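4.2 Test task and workspace

The arm was assembled at the Sorkia shared workshop and bolted to a white-topped bench. Its two-finger gripper was printed there, and a small camera was fixed at the wrist. Marisol Arboleda wrote the motion code; Nayeli Valderrama built the gripper and wired the Urner driver board. The test task uses one cardboard box and one black knit shoe with laces.

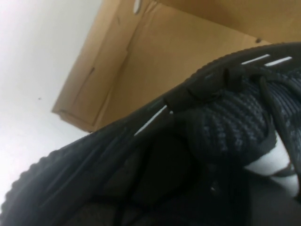

Grip force was set by limiting motor current to 500 mA. Higher values bent the printed fingers at the root, and they had to be reprinted in October with a thicker base. The wrist camera is used for coarse alignment only. At close range a dark shoe fills most of the view and the edge finder has little contrast to work with, so the last part of each approach runs on stored joint positions.

The control loop takes a new camera reading every 90 ms. The whole run is logged to a text file, and the longest log so far has 1149 lines. Runs are stopped by hand if a finger touches the box wall – the driver board has no contact sensing. A Sorent load cell has been ordered but is not yet fitted.

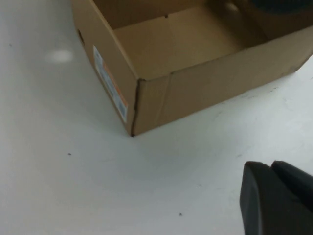

Figure 7. Open box on the bench, label side to the left, with the gripper fingers at lower right.

4.3 Known faults

The shoulder joint sags when the arm is held at full reach. Position was re-zeroed on 3rd May and the offset is now stored at start-up. The elbow belt still needs a tensioner.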